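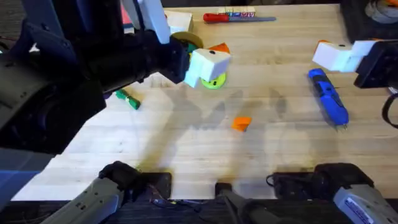
Search this site Enter keywords Go

The Second Arm

The budget was due at five and Nii Odoi had the spreadsheet open on the bench next to his lunch. The shop at Karklow was quiet except for the compressor. He had 74 lines to fill in and he had filled in 73 of them.

Line 74 said "Arms, replacement or repair."

He had left it for last on purpose. Every other line was a number he could look up. Gloves were gloves. The rent on the back unit went up in January and the letter said by how much. But the arms were a question, and he had been putting it off since the spring.

His sister Adjoa came in from the loading door with two coffees and put one down on top of the Cudeo quote.

"That's the quote," he said.

"I know what it is. You've been carrying it around for a week."

He moved the cup. It had left a ring on the second page, across the part about shipping.

Cudeo wanted 1419 dollars for each arm, grippers not included. The grippers were 203 a pair. If you bought the service plan, which was 500 a year, they would send you a loaner when something broke. Kimow, the other company, had sent a price that was lower and a lead time that was blank. He had called twice to ask about the blank. The man on the phone said he would find out.

"What if we just fix the left one," Adjoa said.

"I fixed it in the winter."

"So fix it again."

He didn't answer. He got up and went over to the table, and she came with him. It was set up for sorting practice, with the discs out, and a screwdriver at the back by the letter blocks. Their father had built the first table in that spot, for repairing radios. When they were kids they did their homework on it and got solder on the math.

Nii started the routine. The left arm went down to the green disc, closed on it and lifted. It got halfway to the bin, the wrist gave a small shake, and the disc dropped and rolled.

"It did fine yesterday," Adjoa said.

"It did fine for an hour yesterday."

He put the disc back and ran it again. This time it held. He ran it again and it dropped. He wrote both down in the notebook, under the others from that week.

"Annan is going to ask how many we can sort in a day," he said. "If I tell them a number with two good arms in it and we only have one, I have to stand here at night and do the rest by hand. I did that last year."

"I did that last year too."

"I know you did."

Annan was the toy library across the river. They sent over bins of mixed parts and Karklow sent them back separated and bagged. It was not a big contract, but it paid for the compressor and most of the lights. The new one would be twice the size, and it would start after the holidays whether the arm shook or not.

Adjoa pulled a stool over and sat down with the quote. She read the whole thing, including the warranty, which he had not done.

"One arm," she said. "Not two. Keep the right one. Buy one arm and one pair of grippers."

"And if the right one goes?"

"Then we have the old left one for parts. It's the wrist that's bad. The rest of it is all right, isn't it?"

He thought about it. The shoulder was good. The base was good. He had put a new motor in the elbow himself.

"The rest of it is all right," he said.

"What about the service plan?"

"That's a lot of money to borrow an arm."

"It's less than an arm."

He sat down at the bench and typed it in three different ways. With the plan, he had to take money out of the line for the new shelves. Without it, the shelves stayed. He looked at the bins stacked on the floor by the wall, where the shelves were supposed to go. They had been on the floor for two years and people walked around them.

He took the money out of the shelves.

The total for line 74 came to 2122. He checked it on paper, then saved the file as "Karklow budget September 2019 final" and sent it to the accountant with twenty minutes left.

Kimow called while he was washing the cups. The man said the lead time was fourteen weeks. Nii thanked him and wrote that in the notebook too, and then he went back to the table to pick up the discs.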